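地上的东西归谁管：一间共用活动室的整理实验

课程实践报告（第二小组）
组员：Loan Mai、Kiều Bùi、Thiện Phan
指导：Styliani Raptis

一、为什么选这个题目

说实话，题目不是我们最想做的。最初的三个选题都被 Raptis 老师退了回来，剩下的时间只够做一件身边的事，于是 Kiều 提议研究 Skellwood 楼里那间共用活动室的整理问题。大家都用那间屋子，大家都嫌它乱，墙上贴过两次值日表，两次都没撑过一个月。

我们手上的参考材料主要是一本叫《Storkitz 整理手册》的小册子，学院宿舍区每层发一本。手册的核心主张只有一句：只要每件东西都有固定位置，房间就会自己保持整齐。册子后面还附了一个“40 秒原则”，说凡是能在 40 秒之内归位的东西，看见了就应该马上归位，不要攒着。

我们对这两条都有疑问。第一条把“有位置”和“有人放回去”当成了一回事。第二条里的 40 秒从哪里来，手册没有交代，翻遍全书也没有找到任何出处。一本要别人照着做的册子，连自己的数字都不解释，我们觉得至少应该先试一试再信。

二、房间的基本情况

活动室是木纹条板地面，一侧是弯过去的红砖墙。砖墙好看，但是不能钉钩子，物业明确说过，所以手册里推荐的“墙面收纳”在这里基本作废。靠砖墙那边放白色桌子和几把椅子，中间是一张深灰色桌面、白色桌腿的桌子，平时大家最爱往上面搁东西。
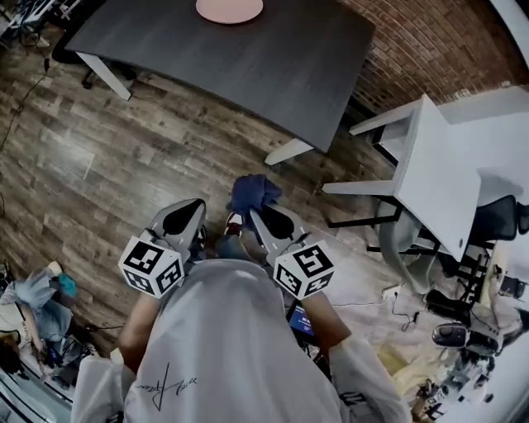 按手册的分类法，屋里的东西要分成“桌面物”“座位物”“电线物”“布类物”。前三类我们没花多少力气就分清了。盘子算桌面物，椅子算座位物，插线板和地上的线算电线物。难办的是布类。抹布、围巾、不知道谁留下的旧 T 恤，手册统统归为一类，给出的办法是“放进布类篮”。可是一块擦过地的布和一条围巾放在同一个篮子里，下一个人会怎么想？Thiện 拿这个问题去问过几位常用活动室的同学，得到的回答很一致：宁可留在地上。

所以我们把题目缩小了，只看地上的布。

三、我们做了什么

做法很简单。选一块深蓝色的布，揉皱，放到深灰桌子前面的地板上，然后看整理的人怎么处理它：捡还是不捡，捡起来以后叠不叠，最后放到哪里。Oanh Đỗ 是隔壁小组的，答应来当我们的外部观察员，条件是我们也给她的项目帮一个下午的忙。

布的颜色是争论过的。Loan 主张用浅色，在条板地上更显眼；Kiều 主张用深色，理由是真正被忽略的东西通常都不显眼。最后听了 Kiều 的。回头看，这个决定对结果影响很大，下文会说到。

归位的地点我们定了两个候选：一个是放在门边的篮子，一个是深灰桌子的桌角。手册当然支持篮子。我们把篮子的标签写得很大，还特意避开了“布类物”这种没有人会说的词，只写“抹布放这里”。

流程试跑是在一个星期六下午。试跑暴露了一个挺尴尬的问题：三个人对“归位完成”的理解不一样。Loan 认为布离开地面就算完成，Thiện 认为要进篮子才算，Kiều 认为进了篮子但还是一团也不能算。手册对此没有任何说法，它只写“归位”，好像这个词不需要定义似的。我们吵了很久，最后采用 Thiện 的标准，同时另外记一栏“是否叠好”。 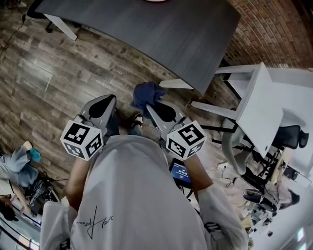 从地上把一块揉皱的布拿起来，这个动作本身没什么可研究的，谁都会。值得看的是拿起来之后的那一段犹豫。布悬在半空，人要决定它去哪儿，而手册恰恰把这一段当作不存在。按照手册的逻辑，东西有位置，人就会知道位置。我们的试跑里，连自己贴标签的人都要停下来想一想。

四、观察到的情况

先说对手册有利的部分，免得显得我们存心挑刺。有篮子总比没有篮子好，这一点没有争议。贴了标签之后，进篮子的布比贴标签之前多。桌面也确实空了些，盘子旁边不再堆着别的东西。

不利的部分更多。第一，深色的布放在桌腿附近时，不少人直接从旁边走过去。Oanh 事后去问，有人说没看见，也有人说看见了，以为是别人故意放的。后一种回答让我们很意外，也让我们怀疑“看见了就归位”这个前提。看见一件东西，和认为它应该由自己来管，中间隔着很远。

第二，桌角的吸引力比我们想的大。即使篮子就在门边，还是有人顺手把布搭在桌角上。问起来，说法是“放这儿失主容易找”。这个理由很难反驳。手册只考虑房间整齐，不考虑丢东西的人能不能找回来。

第三，几乎没有人叠。放进篮子的布仍然是一团，几天之后篮子看起来和原来的地板也差不多，只是换了个地方乱。Kiều 坚持要把这一句写进报告，我们同意。

五、关于费用和手册的推广说法

手册封底写着，Clelcombe 宿舍区推行这套办法之后“效果显著”。我们写信去要数据，收到的回复是一张打扫干净的房间照片，没有数字，也没有推行之前的情况。一个房间在拍照那天是整齐的，这说明不了什么，任何房间在拍照那天都可以是整齐的。

手册还推荐购买成套收纳用品，一套标价 700。我们自己的篮子加标签纸花了 200，其中大半是篮子的钱。我们没有买过那一套，不好说它值不值，但是从观察来看，问题不出在篮子的档次上。Loan 算账的时候说，省下来的钱不如请大家吃顿饭，顺便在饭桌上把值日表定下来。这句话本来是玩笑，Raptis 老师却在初稿旁边批了一句“可以展开”。

六、不足之处

我们的结论也应该打折扣。只用了一种颜色的布，只在一间屋子里做，来往的人多半认识我们，有些人可能猜到了布是我们放的。Oanh 是熟人，当观察员未必中立，她自己也承认后半段有点走神，记录里有几处只写了“同上”。另外，“看见了没有”这一项完全靠事后询问，人对自己为什么没弯腰捡东西的解释，我们不敢全信。

40 秒原则也没有真正检验成。原计划是计时的，但怎么算开始很难统一：从看见算起，还是从弯腰算起？定不下来，数据只好不用。所以在这一点上，我们只能说手册没有给出依据，不能说它错了。

七、建议

活动室的篮子保留，位置从门边挪到深灰桌子旁边，就在大家习惯搭布的那个桌角下面。失物和抹布分开放，失物用另一个敞口的盒子。标签每学期重写一次。值日表先不要再贴了，前两次的都还压在公告栏底下。

“布类物”这个分类建议取消。Thiện 已经给手册的编写方写了信，截至交稿还没有回音。

分工：Loan Mai 负责费用和第五部分，Kiều Bùi 负责实验设计和第四部分，Thiện Phan 负责访谈、书信和其余文字。记录表原件放在 Raptis 老师办公室，需要查看的同学请先和她约时间。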